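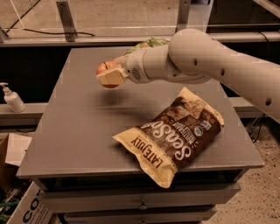
According to one tester in Peria, the new backup screen is the first one she has finished without giving up, but the word "restore" still made her think her phone was about to be wiped. We got several remarks like that during the period, and they account for most of the changes listed under the app itself.

# Pulik phone backup tool: progress report to the Flukamberg Fund

Date: 2026-01-29
Period covered: second half of the grant

## Status

Pulik is a free app that copies contacts, messages, photos and call logs from an older Android phone to a memory card or a computer, and puts them back on another phone. It doesn't need an online account. The grant pays for the work needed to move it from a test build to a public release, plus printed and online help in plain language.

The backup side is finished. The restore side works on 4 of the 6 phone models named in the grant agreement. The remaining 2 are described under open problems. The public release is still planned for April.

## Work done in this period

**Backup.** The app now checks free space on the memory card before it begins copying. In the earlier build it started anyway and stopped when the card was full, leaving a partial file that looked complete. Partial files now get a different ending and the restore screen won't open them.

**Messages.** Text messages with attached pictures used to come back as two separate items, with the picture at the end of the thread. They now come back together and in the right order. Group messages keep their participants, but on some phones the group's custom title is lost. We have left this alone for now. Testers didn't rank it high, and a fix would mean reading the database of each manufacturer's messaging app separately.

**Contacts.** Duplicates are matched on phone number and name together. Matching on number alone was merging people who share a landline.

**Wording.** "Restore" has been replaced by "Put my things back on this phone" wherever a user sees it. "Factory reset" appears only on the help page that covers it, with a line saying that it erases the phone and that Pulik never does it for you. The button labels are longer than before, so two screens had to be laid out again for small displays.

**Help pages.** The help section now has 28 pages. Most are short. The longer ones deal with phones that won't turn on fully, phones with a broken touch screen, and phones where the owner has forgotten the screen lock. On the last subject the page explains what can be saved (whatever is on the memory card, if the card isn't encrypted) and what can't. We get requests for a way around the lock and have turned them all down – the page says so, and points people to the manufacturer's own recovery steps.

## Testing

Testing was done at the drop-in desk in Peria and on phones supplied by Aigner, the repair shop named as partner in the agreement. Aigner sent us devices that had already been traded in and cleared, which we filled with made-up contacts and messages. No customer data was used at any point.

| Item | Status |
|---|---|
| Backup to memory card | Done |
| Backup to computer by cable | Done |
| Restore of contacts | Done |
| Restore of messages | Done, except on the models under open problems |
| Restore of call log | Done, dates wrong after a time zone change |
| Help pages, online | Done |
| Help pages, print | Text final, layout under way |
| Public release | April |

The call log fault is small but annoying. If the old phone and the new one are set to different time zones, calls are shown with the hour shifted. The cause is known and the fix is written, but it hasn't been through testing yet.

## Open problems

The models still failing are the two oldest on the list. Both run a version of Android in which an app can only write messages while it is set as the default messaging app. Pulik asks for this, the user agrees, and the phone then switches back to its own app when the screen turns off. The restore stops partway. Running it again picks up from the start and creates duplicates.

We've tried keeping the screen on during the restore. It works on a full battery, but on an old battery the phone dims and locks by itself below a certain charge. We are now writing a marker after each batch of messages so that a second run can continue where the first one stopped. If that isn't reliable by the end of testing, we would like to release with message restore turned off on those models and a notice on the first screen. Contacts and photos restore correctly on both.

A smaller problem is the USB cable connection. Some cables sold for charging carry no data, and the app could only say "No computer found." The message now suggests trying another cable and links to a help page.

## Budget

Spending is within the approved total. The line for translation hasn't been touched, and the line for testing devices came in under plan because of the Aigner phones. Layout of the small-screen versions took more paid hours than we had set aside. We ask the Fund to approve moving the unspent device money to that line. No increase in the total is requested.

## Next steps

- Finish the batch marker and test it on both failing models.
- Test the call log fix.
- Send the print guide to the Fund for a check of the logo and grant statement.
- Settle on a wording for the notice, in case message restore is left out on the oldest phones.
- Write the short privacy statement required for the download page.

We need an answer on the budget change and on the partial release before the print guide goes out, as the list of supported phones is on its back cover.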